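Drinura Opens Simulated Test Bench for Comparing Robot Grippers and Arm Controllers

Ritivness release lets integrators try two-arm setups before ordering hardware

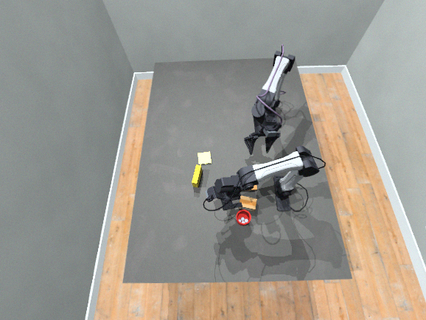 Two simulated robot arms over a test mat with a yellow block, a red bowl and other small objects. Rendering: Drinura.

MORIN, 2/18/25 — Drinura today announced the general availability of Ritivness, a simulation package for comparing grippers, arm controllers and camera placements on tabletop handling tasks. The software is offered to system integrators, research laboratories and technical colleges under an annual license.

Ritivness places one or two arms on a virtual work surface and runs the same task with each combination of equipment the user selects. Objects may be rearranged between trials, and the starting layout is stored with every result so that a trial can be repeated under a different controller. Cable routing is modeled together with the arms, a feature requested by customers whose wrist cables had interfered with close two-arm work.

The package ships with 70 object models and 10 gripper models, among them several two-fingered designs with differing fingertip shapes. Four controllers are supported at launch. Users may also import their own finger geometry and adjust surface friction, lighting and camera height.

During the pilot phase, the Drinura applications group completed 3000 trials covering pick-and-place, handover and sorting of small parts into a bowl. Results from the pilot were used to set the default contact settings. Trials in which an arm blocked the overhead camera's view of an object are reported separately from failed grasps — a distinction that earlier versions of the software did not make.

Drinura advises that simulated results be confirmed on physical equipment before a purchase decision is made. Customers may reserve time for this purpose at the company's Cirine laboratory, where matching test layouts are maintained.

An update adding suction grippers is planned for June. Existing license holders will receive it at no charge.

About Drinura
Drinura develops simulation and measurement software for robotic handling. The company is based in Morin and operates a test laboratory in Cirine.

Media inquiries: Drinura Press Office, Morin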